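Quote and Source Check: Lustport News Desk
Date: Saturday, February 16, 2019
Checked by: Ruxandra Anghel
Desk editor on shift: Fedir Derkach
Story checked: Chornovol bridge toll, 941 words, already live

Ratings: OK / FIX / HOLD. Comments go under the item, please, and keep them coming. The last sheet had wonderful notes on it!

1. Every direct quote traced to a recording, transcript or first-hand note
FIX
Four of the five quotes are solid. The fifth ("we will tear it down by summer") came to us from a shared post, and the post links to a site called Endeck, which gives no date and no reporter. I went through the council recording twice and the line isn't in it.
Comment, Danylo: I pulled the quote Friday night from the web version. Print never had it, thank goodness.

2. Speaker contacted before publication
FIX
Liudmyla left one voicemail. We need a second try and a time written down for both.

3. First appearance of the claim located
OK
Terrific work here, Danylo! He walked it back through 227 shares to a single post from last July, and that post was about a different bridge. Screenshots are saved in the story folder with the addresses showing.

4. Reaction quotes held until the original statement is confirmed
HOLD
We had two angry responses to the toll remark on the page before anyone had found the remark. Both are down for now. They can go back up only if the story makes clear what the speakers were answering.
Comment, Fedir: Agreed. Can this move up to item 2 on the next sheet?
Reply, Ruxandra: Yes, love it.

5. Numbers match the source document
OK
The 518 signatures on the petition match the clerk's copy. Our "roughly 68 percent" in paragraph six also holds up, and Vilja has attached her working.
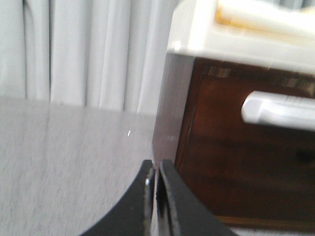
Light gray tabletop beside a boxy appliance.

6. Headline says no more than the story does
FIX
"Chairman Vows to Scrap Bridge" rests entirely on the missing quote. Vilja's new one is "Council Delays Vote on Bridge Toll" and I think it's great, short and true and it fits in one line on a phone.

7. Correction note worded and placed
HOLD
A draft is in Wondum under the story slug. It says we changed the headline, but it leaves out the quote we removed. Please name the quote, say we could not find a recording of it, and put the note at the top of the page.
Comment, Liudmyla: Should we repeat the wording in the note?
Reply, Ruxandra: Once, in full, so readers who saw it know which one we mean.

8. Social posts checked and corrected
FIX
The morning post still has the old headline. Reply to it with the correction first, then take it down.

9. Reader emails answered
OK
All answered, and one reader sent us the full council agenda with page numbers marked. What a gift! Added to the folder.

Still open at end of shift: 1, 2, 4, 6, 7, 8
Recheck: Fedir, before the evening update
Initials: R.A., F.D.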